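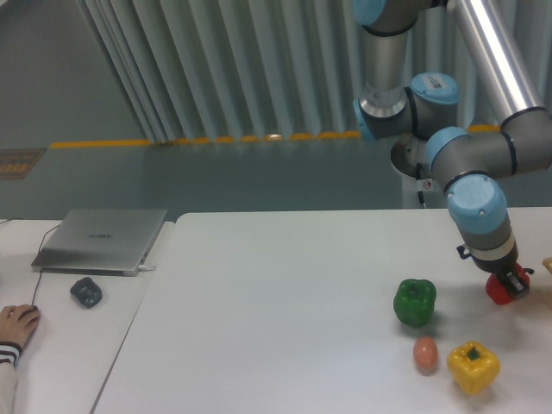 Green and yellow peppers and a brown egg on the white table at Tikenora, with a red pepper held just above it.

Progress report to the Bosley Fund
Project: Tikenora Cooking and Growing, Cimevton
Period: from the start of the grant until the end of August
Prepared by: Zuweira Frimpong, project coordinator

1. Where we are now

I am pleased to report that the main part of the work is on schedule. The kitchen is open, the lessons are running and the supply of vegetables from the Tsikata garden has become regular. Two matters are behind the plan, the recipe booklet and the second fridge, and I explain them in sections 5 and 6.

In the application we promised to teach simple cooking with vegetables and eggs to families in Cimevton who have recently arrived or who are living on a small income. We wrote that we would complete five courses in the first year. Three are finished, the fourth is going on as I write, and the fifth is open for enrolment. Each course has six lessons and every lesson takes the whole morning, including the washing up and the meal which the group eats together.

2. The lessons

The order of the lessons was changed after the first course. At the beginning we started with soup, which has many ingredients and a long cooking time, and some people were lost before the onions were ready. Now we start with peppers and eggs. It is possible to make a complete meal from them in one pan, and the learner sees the result quickly. The second lesson is soup, the third is beans and rice, the fourth is flatbread, the fifth is a tray of roasted vegetables, and in the last lesson each pair chooses a dish from home and teaches it to the others.

The first lesson begins with the whole vegetables on the table before any knife is taken out. We talk about the three colours. Many participants did not know that a green pepper is usually the same fruit picked earlier, and that if it is left on the plant it will in most cases turn red, yellow or another colour. This explains also why the green one is cheaper in the shop and a little bitter. After that everybody tastes a raw strip of each. The children nearly always choose the red. The older people in the third course preferred the green, fried slowly with a lot of onion, and I must say that I have changed my own cooking at home after this lesson.

For the egg part we teach how to crack it into a separate cup first, how to check that the shell is clean and whole, and how to wash the hands afterwards. We teach one dish only: sliced peppers cooked until soft, with the egg broken over the top and the lid put on. Several participants have told me that they make it every week. One mother said that her son, who refused all vegetables, now eats the yellow pepper if he is allowed to cut it himself.

3. The produce

The peppers in the lessons come from the Tsikata garden for as long as the season permits. The plants were slow at the start, the nights stayed cool for longer than we hoped, and for the first course we had to buy everything. Then the situation turned around completely and for a time we received more peppers than we could use. The surplus was given to participants to carry home, and a part was sliced and frozen for the soup lesson.

Until the end of August we recorded 327 kilograms of vegetables received from the garden, all kinds together. The weight is written in the kitchen book at each delivery. Peppers, zucchini and beans are the biggest part of it. Tomatoes were a disappointment this year and I would not plan the lessons around them again.

Eggs are purchased. We looked at the possibility to have them donated, but the deliveries were not reliable enough and a lesson about eggs cannot be held without eggs. The cost is modest and stays inside the food line of the budget.

4. Participation

The target in the application was 60 participants in the year. We have nearly reached it already, with one full course still to come, so I am confident that the number will be passed. Attendance is strongest in the first and the last lesson. It goes down in the middle, mostly in the beans and rice lesson, and when I asked the participants about it the answer was simple: they already know how to cook beans and rice. For the next course we will replace it with a lesson on leftovers and storage, which was requested many times.

The morning hour works well for parents of school children and not at all for those who work in the day. An evening course was asked for by several people. We do not have the hours for it in the present budget, but I would like to discuss this with you before the next application.

5. The kitchen

The grant paid for the knives, the cutting boards, the pans and the white table where we prepare and show the food. The white surface was at first a worry to me on account of stains, but it has a practical advantage in teaching: the colours of the vegetables are very clear on it, and any small pieces left after cleaning are noticed at once. It is wiped before and after every lesson.

The second fridge has not been bought. The model in our quotation was no longer available, and the replacement offered to us was too wide for the space beside the door. We have asked for two new quotations. Until then we keep the weekly delivery smaller and collect twice, which costs us some extra driving.

6. The recipe booklet

The booklet is late and the responsibility for this is mine. The texts for the first four lessons are ready and were tested by participants, who found more mistakes than I expected - in one recipe I had forgotten to mention the oil. The translations are taking longer. I wanted each one to be read by a person who cooks in that language, and not only by a person who speaks it, and such readers are busy people. I ask for your agreement to move the printing to the next reporting period. The cost does not change.

7. Budget

Spending on food is lower than planned, thanks to the garden. Spending on transport is a little higher for the reason given in section 5. All other lines are as in the application. The detailed table and copies of the receipts are attached separately.

8. Next period

We will finish the fourth course, hold the fifth, install the fridge and send the booklet to the printer. In the garden the beds will be cleared and the pepper seed for the next season will be ordered, with more of the red variety and fewer tomatoes. The door is open to you for any lesson, and if you tell me the morning in advance I will set a place for you at the meal.

With respectful greetings,
Zuweira Frimpong
Tikenora, Cimevton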